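How long before exposure sessions start to help with panic?

Posted in Anxiety and Mood, August 4, 2024
3186 views

Arlindo Lins

I was diagnosed with panic disorder in December and started seeing a therapist at the Sampaio clinic a few months later. We spent the first sessions on my history, and now she wants to do what she calls interoceptive exposure. So far that has meant breathing through a narrow straw and spinning in a desk chair until I feel dizzy. I've done five sessions of it. My heart still races every time and I go home worn out. She says this is expected. I don't doubt her, but I would like to hear from people who have been through it. When did you notice a change? Did you do the exercises at home too, or only in the office?

Zonov

I did a course of this a few years back. For me the first change was that I stopped dreading the exercises, and that came before the panic attacks got any less frequent. My heart rate went up just as much as before — I wore a watch and it hit 160 on the stairs exercise from start to finish. What changed was what I thought it meant. I stopped reading it as a sign that I was about to collapse.

I did them at home every day, same time, with a notebook. I wrote down what I expected to happen and then what did happen. If you aren't doing any at home, ask her whether you should be. Also check with your doctor first if you have asthma or any heart trouble.

Stultska

didn't work for me, switched to medication and felt better in a couple months. everyone is different

Trirkico

I'm a retired counselor, so take this as general information. People vary a lot, and being tired afterward is common. One thing to look at is whether you do anything during the exercise to keep the feeling down, such as holding on to the chair, counting, or keeping a pill in your pocket. Those habits can slow things down. Tell your therapist about them even if they seem small.

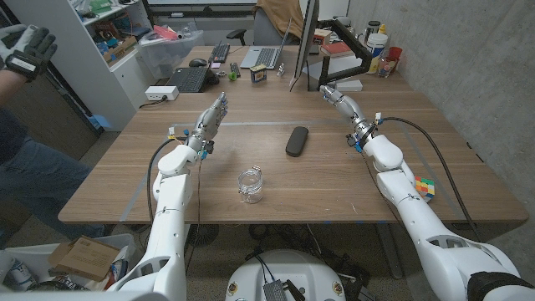 Should you stop an exercise when the fear gets too strong?

Usually the plan is to stay with it until the time you agreed on is up, even if the fear hasn't dropped much. If you can't manage that, tell your therapist and try a shorter or easier version next time. Chest pain that is new to you or fainting is a different matter and needs a doctor.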